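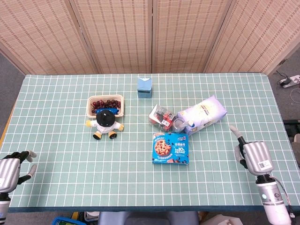
Mesa de pruebas de agarre con mantel cuadriculado; la mano derecha, extendida hacia un paquete lila.

La prueba de Tikamov es un procedimiento para comparar manos robóticas multidedo con pinzas de dos dedos en tareas de mesa. Lo propuso Elango D'Souza en el laboratorio Clomolari y lo revisó después Harish Raju. Se cita a menudo como medida de destreza general, uso que sus propios resultados apenas respaldan.

Procedimiento

El montaje consta de una mesa cubierta con tela, dos brazos y una cámara situada a la altura de la cabeza. Los objetos son productos de consumo y juguetes: envases rígidos transparentes, cajas planas, envoltorios blandos que se arrugan, fruta en bandeja, muñecos de peluche. Cada serie incluye 19 objetos y se repite con cada mano y cada controlador. Un agarre se da por válido si el objeto permanece 3 segundos en el aire. El protocolo no distingue entre una sujeción firme y una esquina pellizcada por casualidad.

Resultados publicados

La primera campaña reunió 2.772 intentos, repartidos entre la mano Bilero, de cinco dedos, y la pinza Chauhan, de dos. El informe concedía ventaja a la primera en objetos deformables. En cajas planas la diferencia desaparecía, y con las cerezas sueltas ambas obtuvieron cifras tan bajas que se relegaron a un anexo. Los tiempos de preparación de cada mano no se publicaron.

Críticas

Raju volvió a examinar 192 intentos a partir de las grabaciones y reclasificó como fallidos varios que constaban como válidos. Señaló además que el controlador de la mano Bilero se había ajustado con los mismos objetos de la prueba, mientras que la pinza funcionaba con los parámetros de fábrica. D'Souza respondió que el ajuste era mínimo, sin aportar los valores.

Otra objeción afecta a la cámara. Desde la posición elevada, los dedos pueden tapar el punto de contacto, y no está claro cuánto del resultado corresponde a la mano y cuánto a la percepción. La versión revisada en julio recomienda una segunda cámara, aunque no la exige.

Artículos relacionados

Mano Bilero
Pinza Chauhan
Laboratorio Clomolari
Agarre de objetos deformables
Oclusión en visión robótica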